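Comport 卓上把持データセット データカード

提供元：Dandari
対象版：第2版
更新：4月
文書責任者：Olga Marín(Dandari データ提供部)

本書の位置づけ

本書は、Dandariが提供するデータ収集サービス「Comport」のうち、卓上把持を扱う標準パッケージの内容、収集方法、利用条件および既知の制約を記載するものである。導入を検討する研究機関および事業者の担当者を読者として想定している。個別契約により収集したデータについては、契約ごとに発行する別紙の記載が本書に優先する。

提供内容

標準パッケージは、次のものから構成される。

手持ち型グリッパにより収録した操作エピソード 354件
エピソードごとの指開閉量および手先姿勢の時系列
作業内容を記した短文の注釈(日本語および英語)
検証用ツール Alva の利用権
形式変換用スクリプト群 Ferik

収録場所は一般住宅22か所である。実験室内に設けた模擬環境での収録は、本パッケージには含まれない。

収集方法

収録は、作業者がグリッパを手に持ち、指の開閉を自ら操作する方式による。ロボットアームの遠隔操作は行わない。視点映像はグリッパに取り付けたカメラから取得し、左右の指先が映像の下側に入る位置で固定する。

作業者には事前に課題票を渡し、対象物と完了条件のみを指定する。対象物に近づく経路、つかむ箇所および持ち上げる速さは指定しない。これは、同一の課題に対する動作のばらつきをデータに残すための措置である。把持に失敗した場合も収録を継続し、当該区間に失敗の注釈を付す。

卓上の物品は、原則として住宅にあるものをそのまま使用する。課題に関係しない物品についても、個人情報が読み取れるものを除き、移動または撤去を求めない。片腕課題と両腕課題はいずれも同じ手順で収録し、両腕課題では2台の時刻を収録開始時に同期する。

対象課題の例：カップ類の把持

カップ類は本パッケージにおける主要な対象物の一つである。紙製、樹脂製の別を問わず、初期状態として立てた配置と横に倒した配置の両方を収録している。倒れたカップでは、口の向きによって指を差し入れることのできる方向が変わるため、注釈に口の向きの欄を設けた。

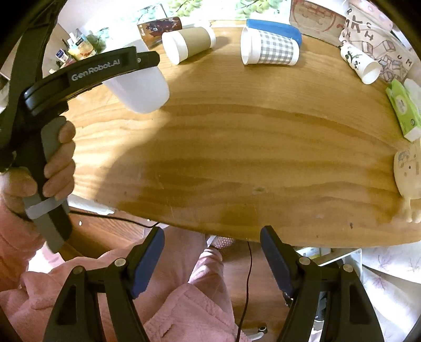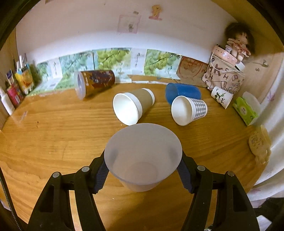 図1・図2　木製の卓上に横倒しのカップを置いたカップ課題。図2では、半透明のカップを左右の指パッドで挟んでいる。

薄手のカップは指の力によって容易に変形する。変形の程度は定量化しておらず、映像から目視で確認できるものに限り「変形あり」の注釈を付している。力覚センサの値は本パッケージには含まれない。接触力を必要とする利用者は、提供部に別途相談されたい。

半透明の容器では、壁面越しに指パッドが見える場合がある。接触点の自動推定を行うと、手前側と奥側の取り違えが生じやすい。該当するエピソードには属性「透過」を付し、検索条件として指定できるようにした。

データの構成

各エピソードは一つのフォルダに格納する。フォルダ内には、映像、軌跡、注釈、収録条件の各ファイルを置く。

映像：広角レンズによる原映像。歪み補正は施していない。
軌跡：手先の位置および姿勢。原点は収録開始時の手先位置とする。
開閉量：左右の指の間隔。全閉を零とする。
注釈：課題名、対象物、初期配置、口の向き、成否、備考。
収録条件：場所の識別番号、照明の区分、使用機材の区分。

歪み補正を施した映像が必要な場合は、Ferikに含まれる変換スクリプトを使用する。校正値は収録条件のファイルに記載している。画角の周辺部は補正後に欠けることがあるため、周辺の物体を学習に用いる場合は原映像の使用を推奨する。

導入手順

利用契約の締結後、提供部より配布先の案内を送付する。配布物を展開し、はじめにAlvaで整合性検査を実行すること。検査では、欠損ファイルの有無、時刻の連続性および注釈の必須項目を確認する。

検査で警告が表示された場合は、出力された記録を添えて提供部に連絡されたい。警告の残るエピソードをFerikで変換すると、軌跡と映像の対応がずれるおそれがある。エラーではなく警告として扱われる項目の一覧は、Alvaの付属文書に収めている。

学習用と評価用の分割は、収録場所を単位として行うことを強く推奨する。エピソード単位で無作為に分割した場合、同じ机や同じ背景が双方に含まれ、評価値が実際より高く算出される可能性がある。推奨する分割の一覧は配布物に同梱している。

品質管理

全エピソードについて、収録担当者とは別の担当者が映像と注釈を照合している。照合の対象は、課題名、対象物の名称、成否の判定および把持の開始時刻である。判定が一致しない場合は第三の担当者が再確認し、なお確定できないものは成否を「不明」とする。「不明」のエピソードも配布物から除外していない。

映像に人の顔または宛名等が含まれる場合は、当該部分にぼかし処理を施す。作業者の手および衣服、ならびに部屋の装飾や日用品は処理の対象外である。作業者および居住者からは、収録前に書面による同意を得ている。

既知の制約

直射光の強い卓上では、明部の階調が失われている区間がある。
光沢のある天板では、対象物の影と映り込みの区別が困難な場合がある。
手持ち操作であるため、軌跡にはロボットの可動範囲を超える姿勢が含まれる。実機での再生に先立ち、逆運動学による到達可否の確認を要する。
作業者の利き手に偏りがあり、左手のみによるエピソードは少ない。
物品の包装に印刷された文字については、書き起こしの注釈を付していない。

想定しない用途

本データセットは、人または動物に接触する動作の学習を想定していない。また、作業者の技能評価、居住者の生活状況の推定その他個人に関する分析に用いることを禁止する。再配布は、契約書に定める共同研究先に対するものを除き認めない。

問い合わせと修正の受付

注釈の誤り、ファイルの破損その他の不備は、Dandariデータ提供部で受け付ける。連絡に際しては、エピソード番号、使用したAlvaの版および該当する時刻を明記されたい。受付後15営業日以内に、修正の可否を回答する。修正分は差分として配布し、既存のエピソード番号は変更しない。

居住者から掲載取下げの申出があった場合、該当エピソードは次回の差分配布をもって削除する。利用者は、差分の適用後、手元の複製からも当該エピソードを削除するものとする。

第2版での変更点

注釈に「口の向き」および属性「透過」を追加した。
照明の区分を見直し、窓からの光と室内灯を別項目とした。
Ferikの変換スクリプトについて、両腕課題の時刻合わせに関する不具合を修正した。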